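Rallitz says its new store plan will cut returns. Clesthorpe shoppers may want to wait and see

18 Jul 2019

Rallitz, the furniture chain with a large store on the edge of Clesthorpe, will start charging customers to send back assembled goods from next month, and it wants everyone to believe this is good news.

Under the plan, anyone who returns a chest, bookcase or bed that has been put together will pay a flat $30. Unopened boxes will still go back free, but only for 24 days after delivery. Until now the store has taken back almost anything, in almost any shape, for a full season.

The company calls the change "a fairer deal for the careful buyer." In a short statement it said that returns push up prices, that most returned furniture can't be sold again as new, and that the fee will pay for better help before people buy. It did not say how much prices would come down. Asked twice, a spokeswoman said the savings would be "felt across the range," and then asked what the story was going to say.

We have been here before. In January the same chain dropped free delivery on small orders and promised that the money would go into faster service. Shoppers at the Clesthorpe store will have their own view of how that went. The delivery desk is now a display of scented candles, and the number on the receipt leads to a recorded message that suggests trying the website.

The better help turns out to be a planning tool called Lins, made for Rallitz by a software firm named Rollow. Customers type in the size of a room, pick a wall color and drop in pieces from the catalog. The store says people who use it are far less likely to change their minds. It has not released the numbers behind that claim, or said how many people took part in the trial, or whether they were regular shoppers or staff.

Wanda Van Dusen runs a small furniture repair shop on the other side of town and sees a good deal of what the big stores sell once it has been lived with. She is not impressed by the idea that returns come down to bad planning.

"People don't bring a dresser back when they got the color wrong," she said. "They bring it back when the drawers stick or the back panel pops off. A computer picture isn't going to show you that. The drawers in the picture always work."

She has a point. The store's own list of reasons for returns, which used to be pinned up at the customer service counter, had "damaged or faulty" at the top. The plan does say that faulty goods will be exempt from the fee. It also says that the store will decide what counts as faulty, and that "wear from assembly" does not. Anyone who has ever driven a cam lock into soft board will know how much room that leaves.

There is also the matter of who gets the charge. A shopper with a truck and a spare afternoon can open the box, look over the parts, and take it back before building anything. A parent who pays someone to put up a bunk bed while they are at work will find out it wobbles that night, and will then have to argue the case at a counter. 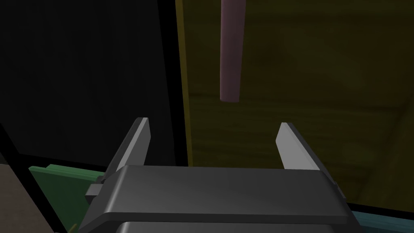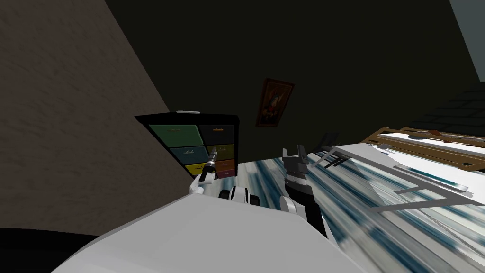
State rules offer some cover, though less than many people think. A store does not have to take back something just because the buyer has gone off it, as long as the policy is posted where shoppers can read it before they pay. Color is the classic case. A chest with a teal-blue drawer next to an olive-yellow one, and a bright yellow one below, can look cheerful on a screen and a bit much at the foot of the bed, and under the new plan that change of heart costs $30 once the thing is built. Goods that are broken or not as described are a different matter, and no fee printed on a receipt changes that. Shoppers should keep the box label and take pictures of the parts before they start.

Rallitz says it will review the fee after two years. It would not say what would lead it to drop the charge, or whether the review will be made public. The planning tool is already on the store's website, and asks for an email address before it will show a price.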